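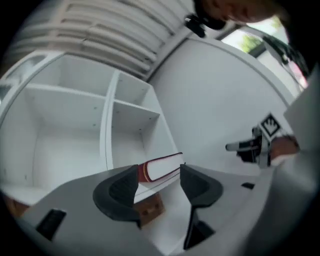

Rok Leka used to tell his apprentices that a book is only as good as its hinge, and that most people who own books have never looked at one.

## Chapter 10: Sewing and Casing In

A hardback has two parts, made separately. The **text block** is the stack of folded sections, sewn through the fold. The **case** is the pair of boards and the spine piece, joined by a single covering of cloth or paper. Casing in is the step that brings them together.

At the Vaughan bindery in Tustmont, a run of 600 copies was sewn in sections of 16 pages. Each section was pressed before sewing — a thick fold makes a swollen spine.

In this chapter you will learn to:

- fold and press sections
- mark up the sewing stations
- glue the spine and attach the mull
- fit the case and put down the endpapers

You will need the tools listed in Chapter 2 and a flat weight. Read section 10.1 before cutting any board.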